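Pludholm Home Pages
Home Kitchen Workshop Small Fixes

Looking after enamel charms, key rings and small collectables

By Eyerusalem Kahsay

Many of us keep a small box of charms and key rings from films and series. They hang on the bag for one season, then they go in the drawer, and after one year they look tired. With little work you can make them nice again, and you don't need special products.

First look which material you have. Hard enamel is flat and smooth under the finger. Soft enamel has small metal walls between the colours and dirt sits in there. Rubber charms are different again, and I come to them later.

For enamel, put 4 drops of washing-up liquid in a cup of lukewarm water. Dip a soft toothbrush, shake it well, and brush in small circles. Do not leave the charm lying in the water. If it has a chip inside for paying the bus, only wipe it with a damp cloth.
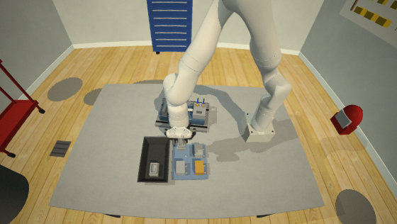

Can I use vinegar on the metal parts?

Better to leave it in the cupboard. Vinegar can eat the thin plating, and then the yellow or grey metal underneath comes through. A dry cotton cloth and some patience will take off most of the dull layer.

Now the rings and chains. The split ring is usually the first thing to go. When you can push it open with your fingernail it is too weak, so change it before you lose the charm on the train. I buy mine in a bag of 125 from Zeleke, the haberdashery in Stakcombe, and I am still using the first bag. To open a jump ring, hold it with two pliers and twist one side towards you. Don't pull it wide, it will never close properly again.

Rubber charms become sticky when they lie against each other in a warm place. Wash them with soap, dry them, and rub on a very little talcum powder with a brush. Brush off what is left.

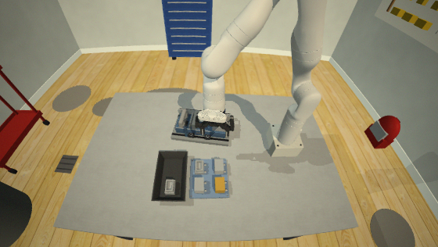 After the powder, store each one in its own paper envelope. Plastic bags are not good for rubber, they make the stickiness come back. My sister uses the small envelopes for seeds, and they fit nicely in a shoe box with the name of the series written on top.

If the paint has a chip, you can fill it with nail varnish. Put a drop on a toothpick, touch it to the place and let it flow by itself. Leave it until the next morning. I repaired a little spaceship like this on a Thursday evening and wore it to the cinema in Pillatcombe the day after.

Keep the backing card also, flat in a book, if you think you will sell one day.

More in Small Fixes: Stuck zips, Cleaning a poster frame, Game boxes with split corners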